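**Thread: Everything ends up on the bed – how do you sort the small stuff?**

**blanketfort69**

Hello all, long-time reader and very occasional poster. I've finally been pushed into clearing out the top drawer in our bedroom, the one that hasn't shut properly since January, and I'd love some advice from people who are better at this than I am.

My method (if you can call it that) is to tip things out onto the bed a handful at a time and deal with each batch before bedtime. The theory is that I can't go to sleep until it's finished. In practice I sit down for a cuppa, get distracted by whatever I've found, and at ten at night I'm scooping the lot back where it came from. My sister Khadija reckons I've been rearranging the same drawer for years, and I'm sorry to say she has a point.

I've bought a Brornura drawer tray, the one with 18 compartments, and I was so pleased with it in the shop! Now I've got it home I can't work out what belongs with what. Vitamins with the health things, sure, but is a gua sha stone a health thing or a beauty thing? And does a kitchen timer have any business in a bedroom? I use it when I'm doing my face and neck, so I'd be cranky if it went back to the kitchen, where it would only get floury.
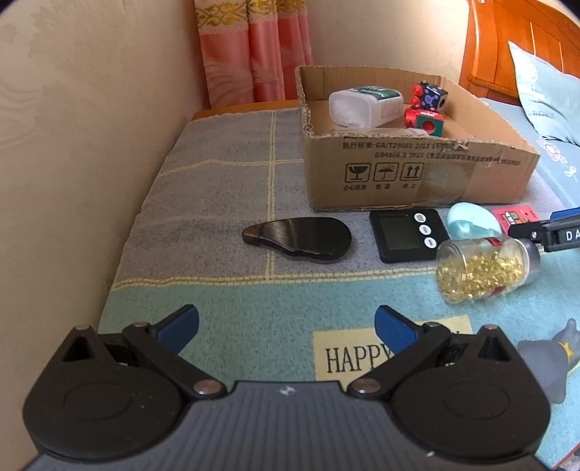
*Thursday's batch, on the cartoon blanket: stone, timer, softgels and the little green egg.*

Any thoughts on grouping would be very welcome. I'm not in a hurry, the drawer has waited this long.

– Siham

**prairie_linen**

Hi Siham, lovely to see you posting! First of all, I'm rather taken with that blanket. HAPPY is a good word to have in front of you while you're tidying, and I like the fellow with the star on his collar.

I'd group by when you use things and forget about what kind of thing they are. If the timer and the stone come out together in the evening, then they live together, and it doesn't matter a bit what aisle of the store they came from. I did my own bedside drawer that way two winters ago, and it's the only system that has ever stuck in this house (and believe me, we've been through a few, including a colour-coded one that my husband still brings up at dinners).

The one thing I'd do differently is the stone. Mine chipped along the edge from knocking about beside a pair of nail scissors, and once there's a rough spot you really don't want it on your skin. An old sock does nicely. A glasses pouch is even better if you've got a spare.

**Mrs_Texier_fan**

I'm going to disagree with prairie_linen a little, with great affection. "When you use it" works beautifully until you share the room with somebody else, and then only one of you knows where anything is. My other half would look for a timer in the kitchen until the cows came home. We group by type, with labels, and it has saved us no end of calling out from one room to the other.

I'd also take the softgels out of the drawer altogether and stand them up somewhere you'll see them at breakfast. I had mine tucked away in a Prernitz tin for ages and never remembered to take one. Do check the label for how they like to be stored, and keep them up high if you have little visitors. My grandson thinks anything shiny and golden is a lolly.

**prairie_linen**

Fair enough on the sharing! Though I'd gently say that if he can't find the timer he could always ask. And yes, 100% agree about keeping the capsules away from little ones.

**oddsocks_in_hobart**

Can I put in a word against the tray? I know you've already bought it, Siham, so please don't be offended. I had a Wekton one with even more sections and I spent a whole afternoon finding things to put in the empty ones, so I finished up with more in the drawer than when I started. Two shoebox lids did me fine in the end. One for daily, one for not daily.

What's the green egg, by the way? I've been looking at it all through my lunch. Is it a lip balm?

**Mrs_Texier_fan**

My money's on a make-up sponge case. My niece has one a bit like it.

**blanketfort69**

Oh, you're all so good, thank you. I did laugh about the shoebox lids, because I have a wardrobe full of shoeboxes that I've been keeping for exactly that sort of thing and have never once used.

As for the egg, I'm leaving you to argue about it a little longer, as Khadija Nasr (yes, that sister, she's signed up now and is reading over my shoulder) has her own guess and won't let me tell you until she's typed it in herself.

I think I'll go with prairie_linen's way for the stone and the timer, since it's only me who uses them, and the softgels can go by the kettle on the high shelf. I've found a sock. The tray is staying, I'm afraid, even if half of it sits empty, because I've lost the receipt. It's probably in the drawer.

**KhadijaN**

Hello everyone, sister here. I say it's a lip balm. She also has two more drawers, which she hasn't mentioned.

**oddsocks_in_hobart**

Welcome, Khadija! Start a new thread for those, would you? And get her to measure the drawers before she buys any more trays.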